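Loose stock at Betthorpe

Since January the Betthorpe stores have kept bar stock loose in open metal bins, long and short together. Tanvir Majumder reckons it saves 90 minutes a week on racking. I'd like to see his sums.

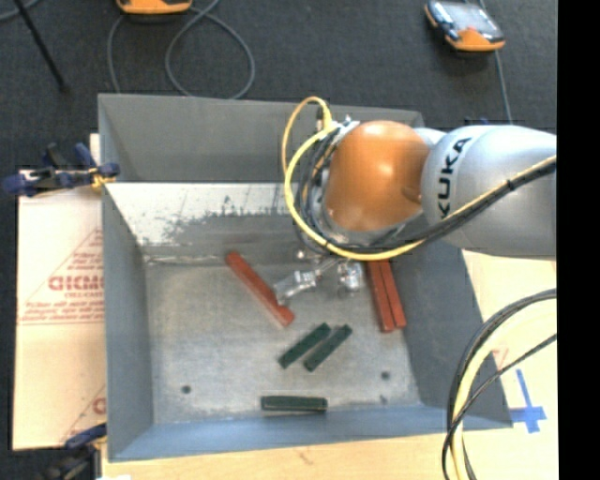
Red bars and green blocks sharing a bin at Betthorpe.

Sloping sides are meant to bring everything down to the middle. Perhaps they do, but bars still settle at all angles, and somebody has to sort 600 of them at stocktake. Trilok Dixit wants the racks back. So do I.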